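A Friday Among the Colanders: The Plareck Open Day

Aug 14, 2026
4 min read
Print | E-mail this article

I had been promised free coffee, and I want it on record that the free coffee ran out at the second stop. Plareck opens its doors one day a year, and this time 34 of us had signed up for the morning tour, which had been full since July. We were given stickers and sorted into groups by sticker color, a system that collapsed at the first restroom.

The first building is mostly corridors. We were shown a loading dock, then a hallway with a view of the same loading dock, then the Usa hall, named after a project that ended before most of the staff arrived. The project left behind a very large whiteboard and a rule against whistling. I asked about the whistling and was told it was a long story, by someone who then did not tell it.

Upstairs is Saha, the household things room, and the reason I'd come. I like kitchenware more than a grown person should. The shelves hold 63 kinds of bowl, according to the sign on the door, and I believed the sign. What gets put out on the table is a smaller and stranger grocery run: ketchup lying down on its plate, ginger, a slice of orange, toy strawberries. One of the strawberries had been given its own bowl. And then the colander, pale green, with a handle at each end, parked in the middle as if waiting for pasta.

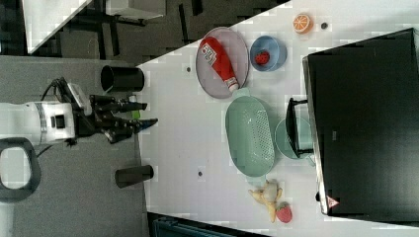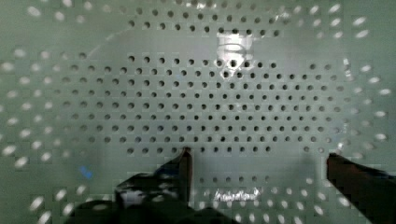 The table at Saha, and the holes of a colander close up in the second picture.

I own two colanders and had never given the holes a thought. These run in staggered rows, neat as a choir, and I spent long enough on them that the rest of my group left for the next room without me. A colander is a bowl somebody decided to ruin very carefully. The one I have at home was ruined less carefully and lets orzo through.

The ginger was the other talking point. A woman with a green sticker held that it was a fine piece of ginger. Her husband thought the knobs were excessive. They were still on it at lunch.

Speaking of lunch -- it was served in the Atum building, a seven-minute walk across a parking lot with no shade, and it was a sandwich. The choice was cheese or the other one. I took the other one. There was also a raffle, with 10 prizes, and I won a dish towel printed with a map of the site. It is a more useful map than the one they handed out at the gate, and I used it to find my car.

The afternoon talk was on storage, and ran long. I learned that bowls should be stacked by rim and not by color, and went home and restacked mine, and now can't find the blue one.

If you go next year, wear flat shoes, bring your own coffee and ask for the later slot. Parking costs $7, coins only, and the machine keeps whatever you feed it.

Print | E-mail this article

Related
A wet morning at the button museum
Three hours in a mattress factory, mostly standing
The county fair, ranked by pie
What I bought at the restaurant supply auction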